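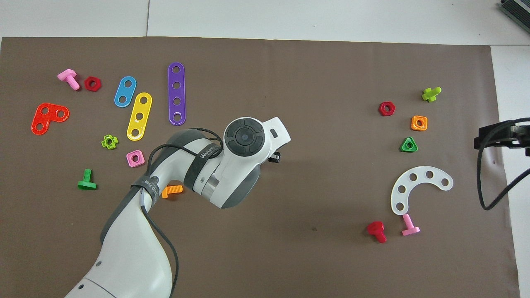

Mekdes Worku asked in February whether the cider figures could be split by draft and can before the next payment, and they now are.

Progress to date: 1,018 invoices from bars and restaurants have been entered, up to the end of January. Draft cider is holding steady. Cans are down at 11 accounts, mostly the smaller ones — Wadum and Andum sent theirs late and are still being checked.

Spending is within budget. Two distributors have not signed the data agreement. We will call both again and send the revised tables within 30 days.

Charalambos Giannakopoulos
Lurnesier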